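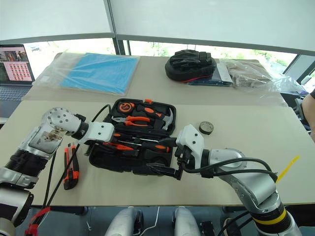

Mensah nous a écrit que la section 4 de l'ancienne notice lui a fait perdre une soirée entière : la porte fermait bien à l'atelier, elle frottait le lendemain dans la cuisine, et le texte ne disait pas par quelle vis commencer. Nous avons donc réécrit la section. Elle remplace celle de la notice imprimée livrée avec les meubles Hustar achetés avant mars.

4. Pose et réglage des portes (colonne Trindcombe, largeur 900 mm)

Cette section concerne seulement les portes battantes. Pour les tiroirs, voir la section 5. Pour la fixation de la colonne au mur, voir la section 3, qui doit être terminée avant de commencer ici.

4.1 Avant de commencer

Outils nécessaires : un tournevis cruciforme PZ2, un niveau à bulle, un mètre, un crayon tendre. La visseuse électrique est acceptée pour les embases, avec le couple au minimum. Elle est interdite pour les vis de réglage.

Contenu du sachet C : 3 charnières par porte, leurs embases, les vis courtes à tête fraisée, les butées transparentes. Les vis longues du sachet B ne sont pas pour les portes.

ATTENTION : une vis longue traverse le panneau et sort du côté visible. Ce dommage n'est pas couvert par la garantie.

Contrôlez le niveau du caisson dans les deux sens, gauche-droite et avant-arrière. Si le caisson n'est pas de niveau, corrigez par les pieds. Un caisson penché ne se rattrape pas avec les charnières, on croit que oui pendant une semaine et puis la porte descend.

4.2 Poser les embases

1. Repérez les trous déjà percés sur le côté du caisson. Chaque embase prend deux trous, l'un au-dessus de l'autre.
2. Présentez l'embase avec la flèche vers l'avant du meuble.
3. Vissez à la main les premiers tours, puis serrez jusqu'au contact. Arrêtez là.
4. Répétez pour les autres embases du même côté.

Note : si un trou est devenu trop large (meuble démonté et remonté, par exemple), mettez une goutte de colle à bois et un morceau d'allumette, laissez sécher une nuit, puis vissez de nouveau.

4.3 Accrocher la porte

La porte haute mesure 1,087 m et elle est lourde pour une personne seule. Travaillez à deux, ou posez une cale sous le bord inférieur.

1. Clipsez les charnières dans les cuvettes de la porte, à plat sur une couverture. Fixez-les avec les vis courtes.
2. Levez la porte en position ouverte, perpendiculaire au caisson.
3. Accrochez d'abord la charnière du haut. On entend un clic.
4. Accrochez celle du milieu, puis celle du bas.
5. Tirez légèrement sur la porte pour vérifier les trois accroches. Ne lâchez pas avant ce contrôle.

ATTENTION : gardez les doigts hors du bras de charnière pendant la fermeture. Le ressort est fort -- surtout quand il est neuf.

4.4 Régler

Ordre à respecter : hauteur, puis côté, puis profondeur. C'est la question qui revient le plus dans le courrier.

Hauteur. Desserrez d'un demi-tour les vis des embases, montez ou descendez la porte, resserrez. Faites-le sur toutes les embases de la porte, jamais sur une seule.

Côté. Tournez la vis avant de la charnière. Dans le sens horaire, la porte s'éloigne du côté des charnières. Procédez par quart de tour et fermez la porte entre chaque essai. Si le jeu est plus large en haut qu'en bas, agissez seulement sur la charnière du haut.

Profondeur. Tournez la vis arrière. La porte fermée doit laisser passer une feuille de papier entre elle et le caisson, sans frottement.

Note : entre deux colonnes voisines, laissez le même jeu qu'entre deux portes d'une même colonne. Pour le modèle Zellik, dont la poignée est intégrée au chant, ajoutez un millimètre.

4.5 Butées et contrôle final

Nettoyez l'angle intérieur de la porte avec un chiffon sec, collez une butée en haut et une en bas, appuyez dix secondes. N'utilisez pas d'alcool sur les portes laquées.

Chargez ensuite les étagères avec leur contenu habituel et contrôlez les jeux encore une fois. Le caisson travaille un peu sous le poids, et encore un peu quand le chauffage est mis en route. Un second réglage après quelques semaines est normal, il prend peu de temps.

4.6 Si la porte frotte encore

Elle frotte en bas, côté poignée : la charnière du haut est trop sortie. Revenez d'un quart de tour.
Elle s'ouvre toute seule : vérifiez le niveau avant-arrière, puis la profondeur.
Elle claque : l'amortisseur est sur la charnière du milieu, le petit levier doit être sur la position 1.
Elle grince : une trace de graisse au silicone sur l'axe. Pas d'huile alimentaire, elle colle avec le temps.

Section révisée le 28 septembre 2023. Suite : 5. Tiroirs et coulisses.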